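July 7, 2026. Workshop book, bench 2 and the small room

Left over from yesterday: Modineo desk still humming on channels 5 and 6. Only those two. Swapped the DI, swapped the cable, same hum. Lifted the earth at the Messina end and it drops to nothing so it's a loop, not the desk. Sabine's been saying so since June. Put the isolating transformer in line, hum gone, top end a bit softer. Left it in for now. Proper fix is to get the rack and the desk on the same spur. Ask Evaristo when the electrician is next in.

Mic pre no. 3. Opened it up. Output cap bulging, replaced, plus the one next to it as I had the iron hot. Gain pot crackly past halfway, two squirts of cleaner and fifty-odd turns, better but not right. Need a new pot, log taper, the short shaft. NOT the long one, we've got a drawer of those already.

Levels after the repair, 1k tone in, meter on the output: matches no. 4 to within a hair up to three quarters, then runs hot. Pot again. Don't use 3 and 4 as a stereo pair until it's changed.

Marjorie rang re the choir tapes. 17 reels, quarter inch, most of them the sticky sort. She wants them done by the end of the month. Told her baking first, one transfer each, no promises on the two with the splices. She's bringing them herself, doesn't trust the courier. Need: leader tape, splicing tape, the good razor blades, somewhere flat to lay them out that isn't my bench.

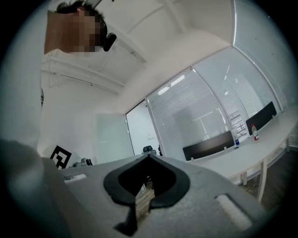 Small room, 7 July. White top, wood floor.

Small room reverb. Clapped it out again with the curtain open and shut. Shut is dead as a sock, open has a flutter between the long wall and the glass, you hear it as a zing after anything sharp. Swept it twice. Peak at 164 Hz which is there wherever the mic goes except right in the corner, where everything is worse anyway. Leonardo wants foam. Foam wont touch 164. Wants depth, so either the deep panels stood off the wall or we live with it and move the singer. Moved the mic a good stride towards the door and the peak came down a lot. Cheaper than panels.

Also a smaller one at 82, same family obviously. Leave it, bass players like it.

Floor: bare boards do nice things to the acoustic guitar and horrible things to footsteps. Rug under the stool, nothing under the mic stand, stand on the rubber feet. The old stand is carrying thumps straight up the pole even so. Try the Tuvska shock mount on it, it came back from Yanti with one elastic missing, spares in the biscuit tin.

Yanti in for the vocal at two. Ribbon too dark on her, small condenser too spitty, went back to the big old dynamic and that was it in one go. Distance a fist and a half, slightly off to her left. Pre no. 4, no eq, squashing hardly anything. Three takes, second is the one. Keep the breath before the last chorus, Leonardo will try to cut it, don't let him.

Headphone bleed on take 1, click clearly audible in the gap before verse two. Turned the click down, gave her one ear off. Closed cans next time and check the left cup, the pad is splitting.

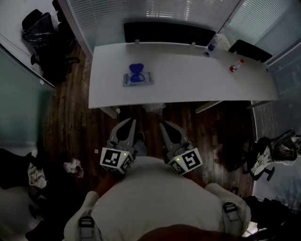 Desk side of the small room, both units lit green.

Files. Session drive had 847 loose audio files with names like Audio_1-03, nobody's fault, everybody's fault. Consolidated Yanti's song only, the rest is another day. House rule again, for the wall: song, part, take, initials. No "final". No "final2". Backup to the second drive before anyone goes home, incl me.

Markier interface dropped out once at the small buffer, about an hour in. Went up one notch, fine for the rest of the day. Didn't chase it. If it does it agian try the other port, the front one is loose.

Sabine has the mix of the brass thing for Thursd— no, scrap that, she hasn't had the bounce yet. Send bounce. Tell her trumpets are peaky on purpose, the band asked, and the reverb on the trombone is printed.

Evaristo asks can he have the room for an evening to do piano. Yes, but tune first and he pays the tuner. Middle pedal still squeaks. Tried candle wax, lasted one verse. Try the felt.

To get:
pot for pre 3 (short shaft, log)
leader tape, blades
ear pads, two pairs
felt, thin
D-type connectors, male, we always run out of male

To do:
bake first four reels when Marjorie drops them
re-sweep the room with the mic in the new spot
label the patchbay bottom row, the pencil has rubbed off
ring the tape head man, azimuth is out on the right hand machine, can hear it on anything with cymbals

Iron off, desk off, transformer left in line on 5/6, DONT pull it.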